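Search this site
Home News Business Science Local Contact

Robot maker says fruit sorting still trips up home machines

Istness, a robotics company based in Lalthorpe, said in March that its household machine can now put away fruit without help in most tries, but is still too slow for paying customers.

The company ran 799 attempts at picking up single pieces of fruit and setting them in a bowl. Hakim Sembiring, who leads testing, said the machine finished 95 percent of the attempts with apples and 88 percent with mandarin oranges. Cherry tomatoes did worse, and Istness did not give a figure for them.

"An apple is easy to hold," Sembiring said. "A small tomato rolls off or gets squeezed, and people don't want either one on their kitchen floor."
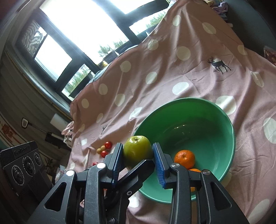
Speed is the other problem. The machine takes nearly 30 seconds to move one piece of fruit, a job most people do in two or three. Soft cloth under the fruit slows it further, the company said, as folds can hide part of what it is reaching for.

Harahap, a grocery chain with a store in Tultosham, has looked at the machine for restocking produce. Store manager Afiq Lumbantobing said he would not put it on the floor this year.

"My staff can fill a display before it gets through one crate," he said.

Istness plans another round of tests with bagged goods and folded laundry. It has not set a price or a sale date.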